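Home | Syllabus | Week 4 | Week 5 | Readings | Contact
Reading time: 4 min

RETAIL HANDLING, UNIT 5: BAGGING AND LOOSE PRODUCE
Instructor: Haruna Imai. Lab section: Malachy Mac Carthaigh

5.1 Load order in soft bags

A fabric bag has no rigid base. Its shape depends on the first item placed in it. Cans and jars go in first, upright, against a side wall. Boxed goods follow. Snack bags and bread go last. Open the top fully before loading; a half-open rim catches on corners and tips the first item over.
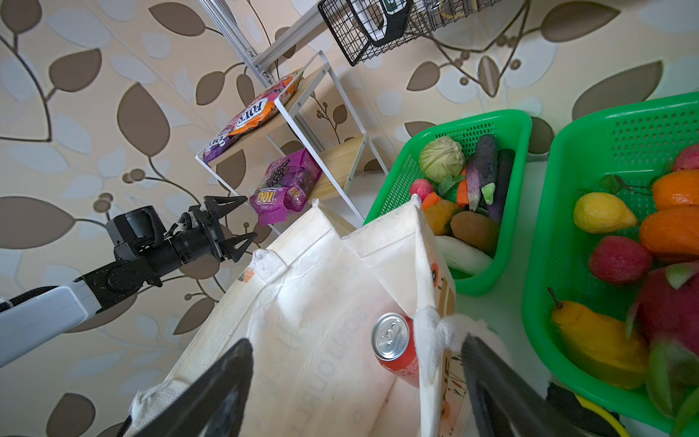 Fig. 5.1. Canvas tote, top open, with one soda can near the inner wall.

Handles are kept outside the opening during loading. For the lab exercise the load limit is 16 items per tote, or 700 g per handle loop, whichever is reached first. The Lirnance tables from February use a different limit and should not be mixed with these.

5.2 Sorting by basket

Produce is held in perforated baskets, fruit separate from vegetables. The practice stock is artificial, so bruising is scored from the drop log and not by inspection. Large pieces such as the dragon fruit lie across the top of the smaller ones and are picked first. Small round pieces settle against the rim. Root vegetables and eggplant share the second basket.

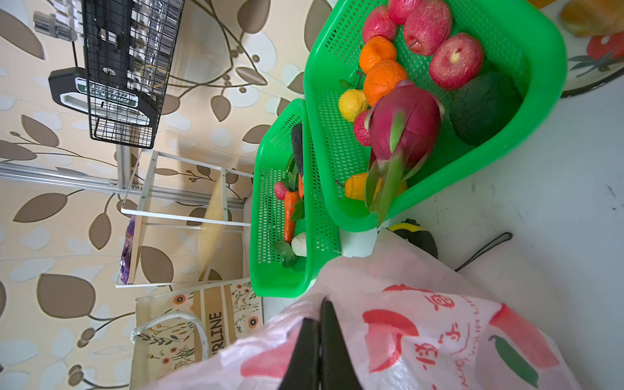

5.3 Exercise

Pack one tote from the shelf and both baskets. Record load order on sheet 11. Due Thu 2 June.

Previous | Next | Top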